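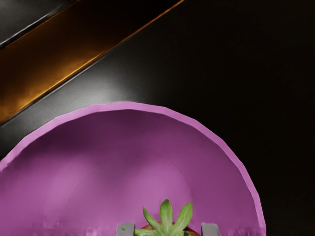 Search this site Enter keyword Go

Natarier says its meal kits will cut your food waste. The math is thin

January
By Diệp Cù

Natarier, the meal kit seller, is starting the year with a big claim. Customers who switch to its new "Right Size" plan, the company says, will throw out 30 percent less food than they did when they shopped for themselves.

The number is on the home page, on the boxes and in an email that went out to subscribers at 6 a.m. The study behind it is harder to find. Natarier sent a four-page summary after two requests and has not released the full data.

According to the summary, 400 households signed up for the trial. They were asked to write down what they threw away for two weeks before the kits arrived and for two weeks after. Only those who filled out both logs were counted, and the summary does not say how many that was. It doesn't say how the logs were checked, either. People who agree to keep a food diary for a company that is sending them free dinners may not be the toughest judges of what goes in the trash.

Then there is the matter of what counts as waste. Peels, bones and coffee grounds were left out, which seems fair. So was anything fed to a pet. So was all packaging, and a Right Size box comes with 19 separate pouches, tubs and wraps for three dinners.

"We measured food because the claim is about food," said Tuấn Lương, who runs product planning at Natarier. He said the company is "looking hard" at packaging and would have more to share later in the year. It said much the same last January, when it dropped its bottle return program.

Lương also said the trial was never meant to be a lab test. That may be so, but the email to subscribers calls the results "proven."

The price deserves a look too. Three dinners for two people cost more on the new plan than on the old one, and the portions are smaller. A smaller portion will leave fewer scraps on the plate. Whether that is a savings or just less dinner depends on how hungry you are.

Rival Dikelen made a similar promise two years ago and quietly took it off its boxes after customers asked for proof. Dikelen did not answer questions for this story. Varkosance, which packs kits for both companies, declined to comment.

Natarier says 1,663 people joined Right Size in its first week. It would not say how many of them were already customers who had been moved over from a plan that is being shut down. Anyone moved over has until the end of the month to cancel without a fee, and the cancel button is under "Delivery settings," not "My plan."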